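Surgeons record suturing by remote control to train Prokley robot
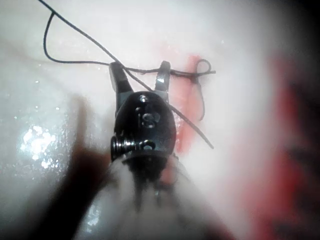

Prokley has begun recording surgeons at a remote console as they tie stitches with robotic instruments, the company said on 9th December. The recordings will be used to teach its software to handle needle and thread.

Two surgeons, Ruby-Lee Fairweather and Khoa Nông, have worked at the console since July. Each session covers one task, such as passing the thread, wrapping it or pulling a knot down across a cut. The system stores the movements of both hands along with video from the instruments.

The company has 1583 recordings so far and expects to use about 800 of them in the first round of training. The rest are being checked by hand.

"Thread is hard to predict, so we keep the slow attempts and the ones where the surgeon has to start over," said Heiðrún Mogensen, who runs the project.

Midus, which supplies the console software, will add a second station next year. Prokley said the trained system will be tested on practice tissue only, with a surgeon at the controls ready to take over.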